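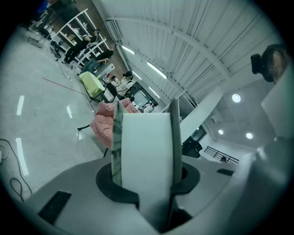
*Indoors at Clultby, August.*

# Clultby Room Tone

Room tone is the sound a room makes when nothing in particular is happening in it. Sound editors lay it under dialogue so that cuts don't drop to dead silence. This collection holds 536 recordings of room tone from seven houses in Clultby, along with a notes file for each house and one index for the whole set.

The recordings were made for the radio drama workshop at Sfeir, which kept running out of usable backgrounds. They are shared so that other small audio groups can use them too.

## Contents

```
clultby-room-tone/
 index.csv
 audio/
 house_a/
 house_b/
 ...
 house_g/
 notes/
 house_a.txt
 ...
 LICENSE.txt
 README.md
```

All audio is uncompressed mono WAV. File names follow one pattern:

`house_room_position_take.wav`

So `c_kitchen_door_02.wav` is the second take from the door position in the kitchen of House C. Room names are lowercase with no spaces. If a house has more than one bedroom, the names are `bedroomfront`, `bedroomback` and so on, as the people living there call them.

Takes are numbered in the order they were made. A missing number means that take was thrown out, usually for a phone ringing or a clipped start. We did not renumber afterward.

## Index columns

| Column | Meaning |
|---|---|
| `file` | Path from the top folder |
| `house` | Letter, `a` to `g` |
| `room` | Room name as in the file name |
| `position` | One of the five microphone positions below |
| `length_s` | Length in seconds, rounded down |
| `floor` | `hard`, `carpet`, `mixed` |
| `windows` | `open`, `closed`, `none` |
| `hum` | `y` or `n`, by ear |
| `outside` | Free text, anything heard from outdoors |
| `recordist` | Initials |

`hum` is a judgment, and two people made it. Suha Jaber listened to Houses A through D, and Elias Hattar did the rest. Elias marks hum more readily than Suha does. If hum matters to your project, run your own check and treat the column as a first sort only.

`floor` is taken from what the recordist wrote down on the day. A rug covering most of a hard floor is `mixed`. Stairs and landings are treated as rooms.

## Microphone positions

- `center`: middle of the floor, microphone at seated ear height
- `door`: just inside the main door, facing in
- `window`: an arm's length from the largest window, facing away from it
- `corner`: the corner farthest from the door
- `low`: on a folded towel on the floor

Not every room has every position. Rooms without windows have no `window` files, and the smaller bathrooms have `center` and `low` only. The pantry in House E was too narrow for anything except `door`.

## How the recordings were made

Issa Kassab and Vija Kütt did the recording over one summer. They used the same microphone and recorder throughout, with low-cut off and automatic gain off. The gain was set once in the first house and left alone, which makes levels comparable between rooms but leaves some files very quiet. Expect to raise them.

The recordist stayed in the room and sat still. We tried leaving the room at first, but footsteps on the way back in ruined the ends of too many takes. A few files have faint clothing noise in the first seconds. Trim these if you plan to loop.

Most takes are short. The long ones run to 900 seconds and are there for people who need a background that doesn't repeat. To find them, sort the index by `length_s`.

Household appliances were left as they were. If a refrigerator was running, it is in the recording. Clocks were also left going, except in the front room of House B, where the owner stopped the clock before we got there and would not hear of restarting it.

Windows stayed the way the household had them. It was warm, so many were open.

## Processing

Very little. The start and end of each file were trimmed to remove handling noise, and a short fade was added at both ends. There is no noise reduction, equalization or level matching.

Carla Mansour did the trimming. Where a sound in the middle of a take was bad enough to remove, the take was split into two files and not joined back together. These pairs carry an `x` and a `y` after the take number.

## Notes files

The text file for each house covers what the index can't: where the road is, which rooms share a wall with the neighbors, which appliances cycle on and off. Read the one for House D before using its downstairs rooms. A bakery works next door from early morning, and its mixer comes through the wall as a slow thump. Some people have liked it. It is hard to hide under a scene set in a forest cabin.

The notes don't give addresses or surnames. Please don't try to work out which houses these are.

## Known problems

- House A, `hall`, all `low` takes: the towel slipped and the microphone touched the tiles. There is a dull knock whenever a truck passes.
- House C, `bathroom`: dripping tap. It was fixed between takes, so earlier takes drip and later ones don't. The index does not mark which is which.
- House F: the `floor` column says `carpet` for the upstairs landing. It should say `hard`. We left it alone in this release because someone's script depends on it, and will correct it in the next one.
- Two files in House G have the wrong recordist initials. Both recordists remember making them.
- Birds are described loosely in `outside`. "Small birds" means we don't know.

## Good uses and poor ones

The set works well under dialogue recorded dry, in podcasts and audio plays, and for teaching students to hear the difference between rooms. The Sfeir workshop plays pairs of files and asks the group to sort them by room size.

It is a poor source for measuring acoustics. There are no impulse responses and no calibrated levels. It is also narrow: all the houses are in one small town, they were recorded in one season, and there are no offices, schools or shops. Nothing here will sound like winter with the heating on.

## Privacy

Every household agreed in writing to the recordings and to their release. Files with understandable speech were removed. You may still hear a muffled voice from outdoors in some `window` takes. If you can make out words, send us the file name and we will pull it.

## Using the files

For a quick look at the quietest candidates, filter the index:

```
import csv

with open("index.csv", newline="") as f:
 for row in csv.DictReader(f):
 if row["hum"] == "n" and row["windows"] == "closed":
 print(row["file"], row["length_s"])
```

To loop a short take, crossfade it with itself and listen to the join on headphones. Kitchens are the hardest to loop on account of the refrigerators. Halls and bedrooms are easier.

## License and credit

Free to use, change and share, including in paid work. Credit is appreciated in this form:

> Clultby Room Tone, recorded by Issa Kassab and Vija Kütt for Sfeir.

Please don't resell the files as a sound library on their own.

## Contact

Corrections go to Carla Mansour through the issue tracker. Give the full file name and the time in the file where the problem is. Requests for particular rooms are welcome, though we can only record where we are let in.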